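Server room works at Tredham: storage moves and backup changes

The first phase of the storage replacement at the Tredham office is finished. The file shares used by accounts, drawing and purchasing now run from the new cabinet, and the old one stays powered in read-only mode until the end of July. Drive letters have not changed. Shortcuts that point to the old server by name will stop working when it is switched off, so please replace them with the mapped drive.

A total of 930 mailboxes and personal folders were copied across both sites. Of these, 44 held files with paths too long for the new system. The owners have been sent a list and should shorten the folder names themselves, as the service desk cannot judge which names matter to other software. 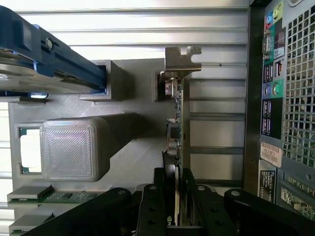

Nightly backups now start at 10 pm instead of midnight. The earlier start allows the Dotatham copy to complete before the morning stock run, which had been reading from the same disks. Anyone working late may find large drawings slow to save in the first hour. Deleted files can be restored for 38 days; after that they are held only on the monthly set, and a restore takes up to two working days.

Requests for a restore should give the full folder path, the file name and the last date on which the file was known to be good. A request that says only "the Moussa folder" cannot be traced, as there are several folders with that name in purchasing.

Dotatham moves in the second phase. The work depends on the replacement cooling unit, for which Fisitz has confirmed delivery but not fitting. Shares at Dotatham will be unavailable from 6 pm on the Monday of the changeover. Laptops should be left connected to the network that evening so that offline files are synchronised first.

Questions on folder permissions go to Othmane El Ouafi at the Tredham service desk. Faults should be logged in the usual way.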